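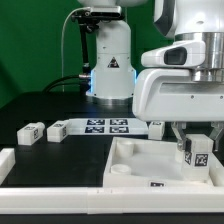 White blocks, white tray, black table. My kind of puzzle.

Home | Projects | Tidy Things | Reader Mail | About

I have a drawer in my sewing room that I've been putting off since January. It's full of little boxes (thread, snaps, bobbins, the good pins) and every time I open it they slide all over the place. So on Sunday I finally sat down with a cup of tea and a tray, and I decided I was going to pack the thing properly!

Blocks going into a tray with walls is pretty much the same job, and I love looking at how other people go at it. See how one block is held down in the right part of the tray, with more of them still out on the tabletop? I do that too now. I used to dump everything in and shuffle it around like a bad hand of cards. Now it all comes out first, and the boxes go in one at a time, starting in a corner.

My tray is an old Nilla one, 20 inches long, and I bought it for silverware that never fit. The walls are the best part. You push the first box snug against a wall, then the next one against that, and the row holds itself up. My first go was awful, by the way. I had 52 boxes on the bed and got to the end of the row with a gap just too skinny for anything (it now holds a seam ripper, so fine).

I also put a label on the top and on one side of every box, because I can never decide if I'm going to stand them up or lay them down. The blocks in the photo have their little black-and-white squares on more than one face and I felt very seen.

Up close it's all edges, and a tray lip can look level until you get your nose down next to it. Mine has a bump on one end that I'd never noticed.

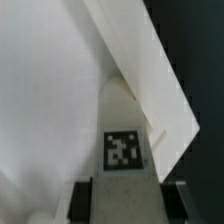
What I'd Do Differently

Measure first! I know, I know. And I'd wipe the drawer before putting the tray back, since I found 3 needles and a very old cough drop under there.

Comments

Erasto Koech: Corner first is the way. I did my screws like this and had two trays left over.

Yilma: What labels do you use? Mine peel off in a week.

Irulus: Please show us the seam ripper gap.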